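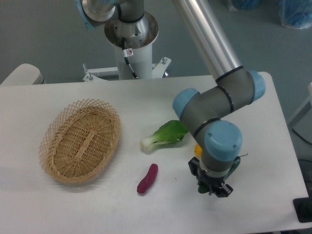 Projektleitung Skastala, Bereich Ausstattung und Packtisch
Zwischenbericht an die Förderstelle, 27.11.2019

Hallo zusammen, jetzt also der versprochene Zwischenstand zu Skastala, und diesmal sogar vor der Frist! Der Packtisch steht und ist in Gebrauch. Wir haben uns am Ende für die weiße Platte entschieden (die graue von Nolter war mir einfach zu dunkel, darauf ging die lila Süßkartoffel fast unter). Auf dem Weiß erkennt man jedes Teil sofort, den Pak Choi mit seinen hellgrünen Blättern sowieso.

Beim Korb gab es etwas Hin und Her. Bestellt hatten wir bei Yau zuerst zwei tiefe Körbe, und die waren leider ein Fehlkauf, man kam kaum bis auf den Boden. Jetzt nehmen wir den flachen ovalen aus Weidengeflecht, mit dem offenen Rautenrand. Der Boden ist eng geflochten, da rutscht auch von den schmalen Sachen nichts durch. Er steht immer links, das Gemüse liegt rechts daneben, und so bleibt es jetzt auch, ich habe die Aufteilung im Ablaufplan festgeschrieben.

Zum Geld: Von der zweiten Rate sind 1664 Euro ausgegeben, der größte Teil davon für Tisch und Spielgemüse. Die Rücksendung an Yau ist da noch nicht verrechnet, die Gutschrift reiche ich nach.

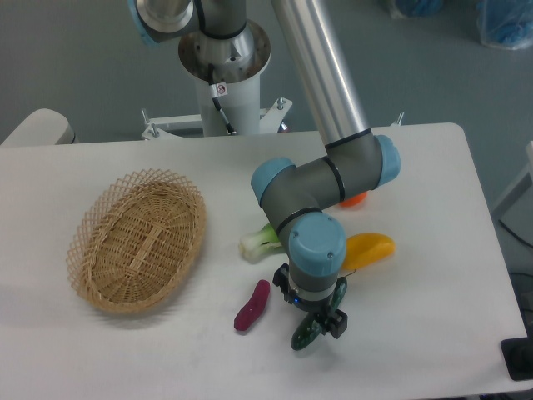

Das Gemüsesortiment kommt übrigens komplett von Stulletti und ich bin wirklich froh damit. Die Gurke ist dunkelgrün und gesprenkelt, die Süßkartoffel schön länglich, also Formen, die sich beim Einräumen deutlich unterschiedlich verhalten (genau das wollten wir ja!). Nachbestellen möchte ich trotzdem noch fünf Teile, am liebsten etwas Rundes und etwas richtig Sperriges.

Offen ist noch die Beschriftung der Aufbewahrungskisten, und für den Packplan fehlt mir eure Rückmeldung zur Reihenfolge. Wenn die bis Januar da ist, schicke ich die überarbeitete Fassung zusammen mit der Abrechnung.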